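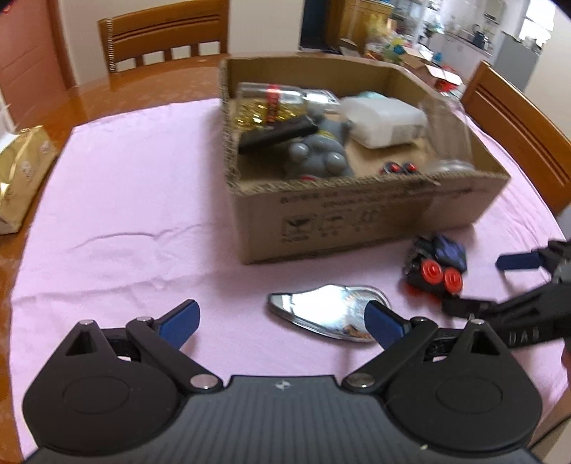

Median age of deaths in an outbreak report

Trinidad Mercado
The Garkosstead bulletin for February lists 47 deaths out of 881 confirmed cases. Is 5.3 percent the fatality rate?

Ohemaa Ankrah
It's the case fatality rate — deaths over confirmed cases. Mild infections that were never tested are missing, so the infection rate is likely lower. Check the age table too.

Serkumow
Depends on the testing. Ours only swabbed inpatients.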